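# Zumik five-finger hand: two months in

I bought the Zumik hand in July to replace the two-jaw Nukham gripper I'd been using since forever, and I've finally put enough hours on it to have opinions.

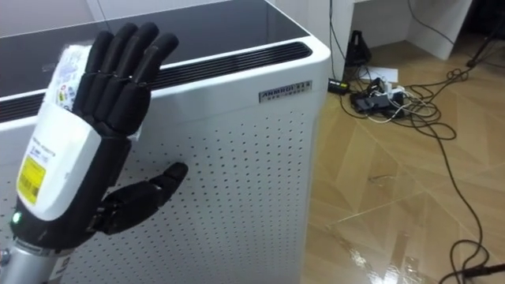

*The Zumik next to the air purifier, thumb out, wrist module and all.*

Okay, fit first. The white wrist module looks chunky (it is!) but it went onto my forearm tube with no adapter, and the little green light near the wrist is way more useful than I figured it would be. I can glance over mid-session and know the thing has power without digging through a menu.

The thumb is what you're paying for. It swings out wide, so you get a big gap between it and the base of the fingers, and that makes side grabs on bottles and mugs so much easier than with the Nukham, which had to come in dead straight or knock everything over. I ran the same mug pickup 200 times on each. The Nukham dropped 44. The Zumik dropped nine, and most of those were in the first hour while I was still fooling with the grip force.

Thin plastic packaging is another story. Snack wrappers, bags, anything crinkly and light gives it trouble. The fingertips are rounded and kind of slick, and a wrapper can slide off the tip and wind up back by the knuckles. The old flat jaws were better at this, no contest. Kamrul Marikar over at the Marikar shop sold me a set of stick-on pads that help some, but they peel after a week.

Controller: I'm driving it from a Jevness box, and setup took me an entire evening. The default finger speed is much too fast for anything near furniture, so turn it down before you do anything else. After that it was smooth. I logged 2,513 open-close cycles before the index finger started clicking, and a quarter turn on the knuckle screw fixed it. Hasn't come back yet.

Price was $881 with the cable, which still stings a bit. The cable could be a foot longer, too.

If you mostly handle cups, bottles and boxes, get it. If your days are all bags and wrappers, hang on to your jaws. Mine's staying on the left arm, and the Nukham is going on the right until I can afford a second one.

Four out of five.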